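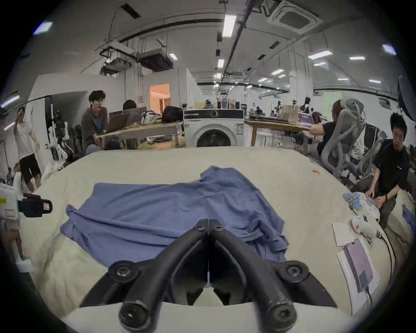

Why do clothes wrinkle?

Clothes wrinkle when the threads in the cloth get bent and then stay bent. Heat, water and weight all help this happen.

To understand how it works, you need to look at what cloth is made of. Most shirts are made of cotton, polyester or a mix of the two. Cotton comes from a plant. Polyester is a kind of plastic that is melted and pulled into long, thin strings.

What is inside a thread?

If you pull a cotton thread apart, you will find many tiny hairs twisted together. These hairs are called fibers. Each cotton fiber is made of long chains of very small parts called molecules. The chains lie side by side and hold on to each other with weak links.

When cotton is dry and cool, the links mostly stay where they are. When cotton gets wet, water slips in between the chains and the links let go. Now the chains can slide. If the cloth is folded or squashed while this is going on, the chains move into a bent shape. Then the water dries up and new links form. The cloth now has a wrinkle in it.

A shirt that sits in a heap after washing often comes out full of creases for this reason. Your body can do it too. When you sit down in a shirt, your warmth, a little sweat and your weight press folds into the back of it.

Why do some clothes wrinkle more than others?

Linen wrinkles the most easily. It comes from the flax plant, and its fibers are stiff and do not spring back well. Cotton wrinkles a lot too. Wool is different. Wool fibers have a natural curl, so they act a bit like tiny springs. A wool sweater that has been folded up will often smooth out if it is left hanging overnight.

Polyester does not soak up much water, so water does not do much to its shape. Heat does. If polyester gets very hot while it is folded, it can keep a crease for a long time. Clothing makers use this to put pleats in skirts.

The way the threads are put together matters as well. A T-shirt is knitted, which means the thread is made into rows of loops. Loops can stretch and move back. A dress shirt is usually woven, with threads going over and under each other, and it shows folds more clearly.

How does an iron work?

An iron uses heat, steam and pressure. The steam and heat loosen the links in the fibers. The flat bottom of the iron pushes the cloth smooth. As the cloth cools and dries, the links form again, this time with the fibers lying flat.

Water boils and turns to steam at 100 degrees Celsius. The bottom of an iron gets hotter than that, hot enough to burn skin very quickly, so ironing is a job for a grown-up or for an older child with a grown-up helping.

Before there were electric irons, people heated heavy pieces of metal on a stove. They often used two. One warmed up while the other was being used.

Who irons for a living?

Nivaldo Camargo works at the Evangelista laundry in Dekthorpe. On a busy Thursday he presses 63 shirts before lunch. He does the collar first, then the cuffs, the sleeves and the body. He likes the cloth to be slightly damp when he starts, and he hangs each shirt up as soon as it is done so that it can cool without being bent.

Try it yourself

You need two old cotton handkerchiefs and some water.

Wet one handkerchief and squeeze it out. Leave the other one dry. Crumple each one into a ball and put a heavy book on top, with a plastic bag under the book to keep it clean. Leave them until the wet one has dried. This may take a day or two. Then open them both and lay them side by side.

Which one has the deeper creases? Try again with a piece of polyester cloth and see if you get the same result.

Words to know

Fiber: a very thin hair or string that thread is made from.
Molecule: a tiny part of a material, much too small to see.
Pleat: a fold put into cloth on purpose.
Woven: made from threads that cross over and under each other.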